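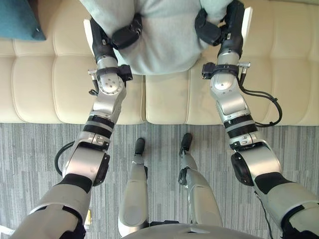
Cream Leather Sofa Care - Frequently Asked Questions

How often should I clean the leather?
Dust it weekly with a dry cloth. Wipe it down with the Matić leather cleaner every 40 days or so, more often if you sit on it daily.

How do I get crumbs out of the seams?
Use a soft brush attachment on low suction and follow the stitching. Take the throw pillows off first and check the floor along the front edge for scraps.
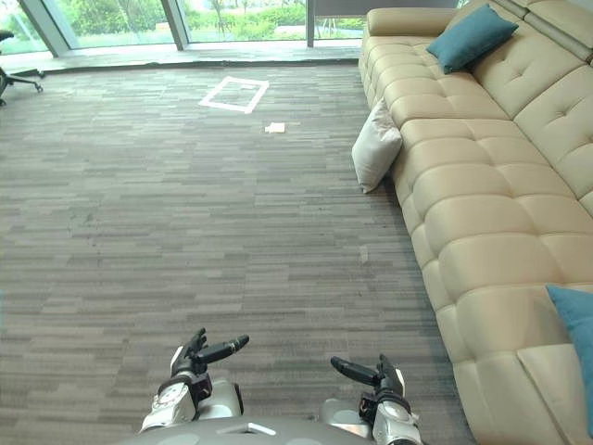 Vacuum the carpet last, so that anything brushed off the seat gets picked up too.

Can I remove a smudge from a headrest?
Usually. Dab with a damp cloth, let it dry, then repeat.

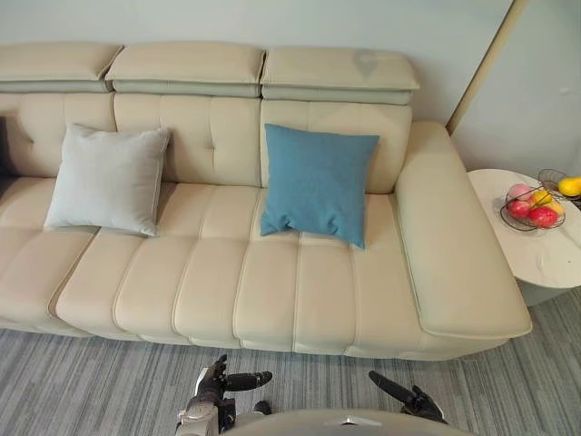
Don't scrub - cream leather can lose its finish. If the mark stays after 20 minutes of drying, write to Selma Omerović at the Brastgate service desk.

Where should the throw pillows go?
Anywhere you like, but move them every week or two. Leather fades unevenly if one spot is always covered. 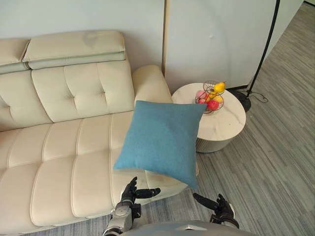 Can I wash the pillow covers?
Check the label inside the zipper first. Most go in cold water, inside out.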